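How many demos before towel folding starts to work?

Asked in Data Collection, 11 replies hidden, showing top 3

We're teaching a two-arm setup to fold a small towel in half. So far we have 92 teleoperated episodes, all recorded in June on the same table. The policy reaches for the towel fine, then stalls with one corner in hand and never brings the second arm over. Loss looks normal. Do I just need more data, or is something wrong with what I have?

Answer 1 (accepted)

92 is low for cloth. We saw nothing useful until 200, and that was with 2 operators who had agreed on the same order of moves. Check that first. If one person grabs with the left and the other with the right, the policy averages them and you get the stall you describe. Pick one order, write it down, and throw out the episodes that don't follow it. We dropped around 75 and results got better with fewer files. Also look for long pauses after the first grasp. Trim them, or the model learns to wait.

Answer 2

more data. also turn the lights up

Answer 3
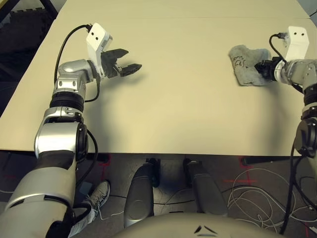
Starting states matter as much as the count. On the Keltham task we used to lay the towel flat every time, and the policy fell apart on anything else. Now a lot of episodes begin from a mess, with the gray towel bunched up and the right gripper closed on one end while the left is open over bare table. That handoff point is where yours is stalling, so record extra episodes that begin right there. Keep them under a separate tag so you can change the mix later. I wouldn't touch the learning rate yet.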